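Relatos > Ficción breve > La carrera de las lámparas

29 de febrero de 2020
Por la redacción de Dovix

¡Por fin llegó la noche de la carrera de las lámparas! En Mamirano la esperábamos desde agosto, cuando el río bajó tan flaco que hubo que aplazarla, y yo llevaba todo ese tiempo durmiendo con los zapatos puestos por si acaso. Mi abuela preparó la barca, un cascarón verde que había cruzado 107 veces hasta Grurnenton y que olía a resina, a naranjas y a gato.

—Tú remas y yo canto —me dijo, y a mí me pareció el reparto más justo del mundo.
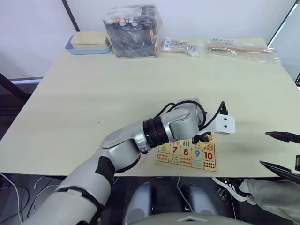

Salimos las últimas. Delante iban 56 barcas, cada una con su farol en la proa, y el agua era una calle encendida que se doblaba detrás del molino Van Hecke. ¡Qué maravilla! Remé con tanta gana que perdí un remo a los 100 metros, y mi abuela, sin dejar la canción, metió la sartén en el agua y siguió como si tal cosa. Adelantamos a los panaderos, a las gemelas del faro, a un señor que pescaba y ni siquiera competía.

En la última curva apareció la campana de Grurnenton. Para ganar había que tocarla cinco veces, ni una más, y el badajo pesaba como un ternero.

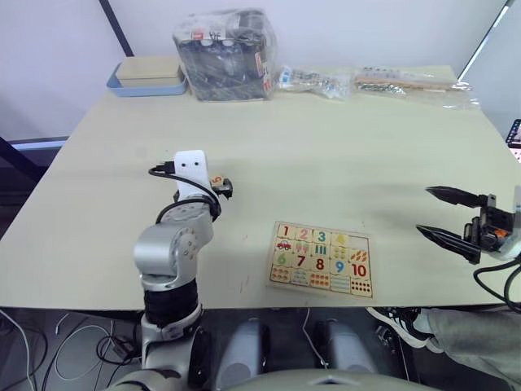 El cinco, en naranja, sobre una pequeña pieza de madera.

Toqué cuatro y me quedé sin brazos. Entonces mi abuela se puso de pie en la barca (¡de pie, con aquella corriente!), tomó impulso y lanzó la sartén. El quinto toque sonó tan limpio que 200 garzas se levantaron de los juncos, y pasamos bajo el puente riéndonos, empapadas, sin remo y sin sartén, mientras ella empezaba otra vez la canción desde el principio.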